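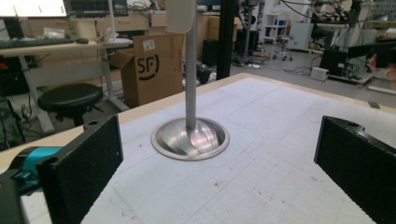

Melum: The Rurndale Season

Online town-building and trading game for PC. Add-on pack, needs the base game.

Rurndale is the second big region for Melum, and it's the one we've wanted to make from the start! You begin on the river with a tent, a mule and a license to trade, and from there the whole valley opens up. Farm it, fish it, run a ferry, or join a guild and argue over who gets the salt road (somebody always does).

What's in the pack
319 new crafting recipes
2 new guild types, Ferrymen and Salters
Player-run auction houses in every river town
Mule breeding, with coat colors that pass down

Hyun-seo Chae rebuilt the trading system for this one, and it's a joy to play with. Prices now move town by town, so a cart of barley that sells for 2,492 coins in Ollier might fetch nearly 2,834 upriver if you beat the floods. Set up a route, hire a guard or two, and check the boards before you leave!
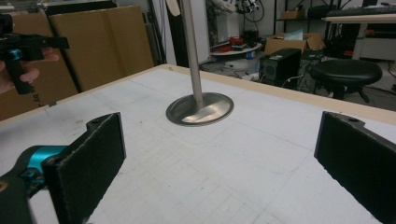 Steel pole and round base plate on the white tabletop.

Duels
Dueling is by consent only in Rurndale. Both players have to accept, and the loser keeps their gear and pays the agreed stake. Outside the town walls you can still be robbed of cargo, but never of your mule.

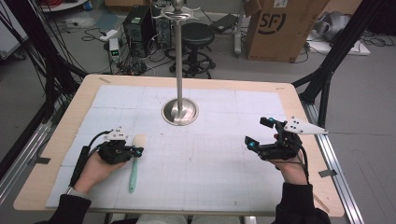 Housing plots come in three sizes, and you can now furnish every room freely, with no more snapping to the wall. Cadi Prydderch keeps adding small household pieces, and we love them all: boot racks, bread boxes, a wash bucket. If you like the tall steel pole with the curved hook at the top, there's a coat stand along those lines in the hallway set, and your character's cloak will hang on it when you log out indoors.

Saves and characters carry over from the base game. Guild banks do too, but empty your mailbox first, as unread parcels go back to the sender.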